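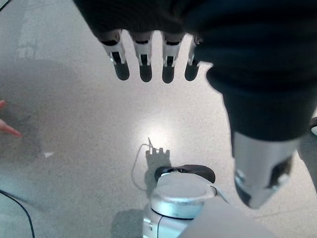
Vemuda Opens Its Larska Showroom With a New Speckled Floor

Larska, 05/08/2022. Vemuda, the family-run flooring company, is very happy to announce that its new showroom at 243 Choi Street is open to visitors, and everyone who has been asking us when they could finally come in and walk on a finished floor is warmly invited to do just that.

The showroom is laid throughout in Peteo, our speckled light-gray floor, which we have been working on for a good long while and are very fond of. It is a quiet, friendly color that sits well with white walls and dark furniture alike, and the speckle is fine enough to suit a small workroom as well as a big open hall.

"My father always said you should look at a floor with the lamps on and again with the lamps off, so we put in plenty of lamps," said Ming-te Yip, owner of Vemuda. "Bring your shoes, bring your kids, stay as long as you like!"

Peteo comes in six shades, and sample pieces of each are free to take home for 30 days. Visitors who would like help measuring a room are asked to call the showroom ahead of time at extension 2242.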